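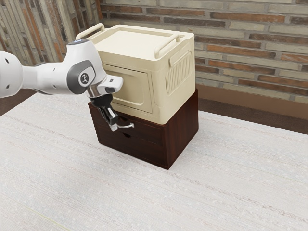

Drawers stick in September, when the damp gets into everything in Mendbridge and the sock drawer needs a foot braced against the wall. Before you reach for the sander, take the weight off. A storage box stacked on top of a wooden drawer unit looks tidy enough, but if it's full of old tax papers the top can bow and pinch the drawer below. Lift it down, wait a day, try again.

Still stuck? Pull the drawer right out and rub the runners with a plain candle stub. Soap works too, though your jumpers will smell like a motel. Vacuum the cavity while you're in there and say hello to the missing socks.
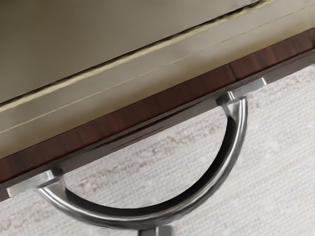
Curved metal handle, close up.

Loose handles are a 10 minute job. Tighten the screws from inside the drawer, by hand, and stop when they stop. If the hole is chewed out, pack it with matchsticks and wood glue, trim flush and leave it overnight.

For dull metal, warm water and dish soap on a soft cloth, then dry it properly. I once paid for a special paste from a shop in Fultstead. It's still under the sink, nearly full.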